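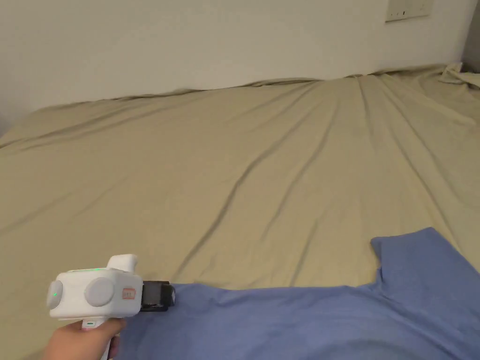 Bernetano B4, amplificador de válvulas para contrabajo y guitarra

Precio: 2.840 € (IVA incluido)
Disponibilidad: bajo pedido, entrega en 4 semanas
Referencia: 2632

El B4 es un combo de válvulas pensado para grupos de rockabilly, surf y garage. Tiene dos canales independientes, así que el contrabajo con pastilla y la guitarra pueden entrar al mismo tiempo, cada uno con su volumen y su tono. En salas pequeñas muchos tríos tocan solamente con este equipo y un micrófono para la voz.

El primer canal es limpio y conserva bien el golpe del slap. El segundo satura pronto, con un sonido áspero en los medios. La reverberación es de muelles y se apaga con el pedal, que va incluido.

Características
Potencia: 40 W
Altavoz: 15 pulgadas, marca Nasr
Entradas: una por canal, jack 6,3 mm
Salida de línea: sí
Peso: 27 kg
Funda: no incluida (véase Funda Vestetness)

Meenakshi Garg, contrabajista de Prurport, lo usó en toda su última gira: «Al principio me pareció pesado para subirlo por escaleras, pero el grave no se pierde cuando la batería toca fuerte».

Las válvulas se entregan ya montadas. Recomendamos esperar un minuto en posición standby antes de tocar. La garantía es de dos años, excepto las válvulas, que tienen seis meses.

Para pedidos superiores a 3.000 € el transporte a la península es gratuito. Para Baleares y Canarias, consúltenos el coste antes de hacer el pago.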